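Gripper servo stops answering in the middle of a move: how to find the fault

Posted 22/08/2023 by Funmilayo Haruna

This guide is for people who have a small printed arm with hobby servos and who see the following problem. The arm works well for some minutes, then the gripper does not close any more, and the log shows "no reply from joint 6". On our arm at the Cloduldale workshop the log had 49 such lines after one afternoon. The other joints were still moving, so the program went on as if the gripper had closed.

Before you begin, switch off the power supply and wait until the arm is resting on the board. A servo which is silent can wake up suddenly when the contact comes back, and the jaw can pinch a finger. Ada D'Amico got a blue nail in this way in January.

Step 1. Look at the leads from above

Move the arm by hand until it is stretched forward. Follow each lead from the servo down to the base. The loop near the gripper must have enough slack for the full turn of the wrist, but it must not be able to catch on a bracket.
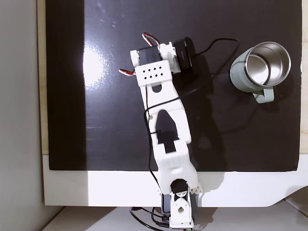
Step 2. Pull test

Hold the plug, not the wires, and pull gently. Do this for every plug. Ours slipped out with almost no force. If the plug is loose, replace the lead. Do not glue it, you will need to open it again.

Step 3. Run the bend test

Switch on again, keep your hands away, and start the slow wrist program from the Durent control software. Our test makes 203 wrist turns. Write down the position of the wrist each time the error comes. If it is always the same position, you have a broken wire inside the insulation. If the position changes, suspect the plug or the power supply.

Step 4. Test with an object
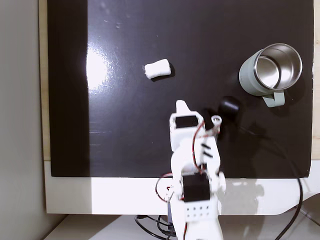
A gripper that closes on air can pass the test and still fail under load, when the servo takes more current. So the last test must be with something between the fingers. Choose a soft object such as the small white piece lying in front of the gripper, and keep hard things like the mug for later. Start with the jaw open, close it slowly, and stop at once if the log shows an error or the voltage falls.

Step 5. Make the program stop

Repairing the lead is only half of the work. Set the limit so that after 2 missed replies the whole arm holds its position - not only the gripper. In the Durent settings file this is the line "hold_all_on_loss", and it is off when you install it.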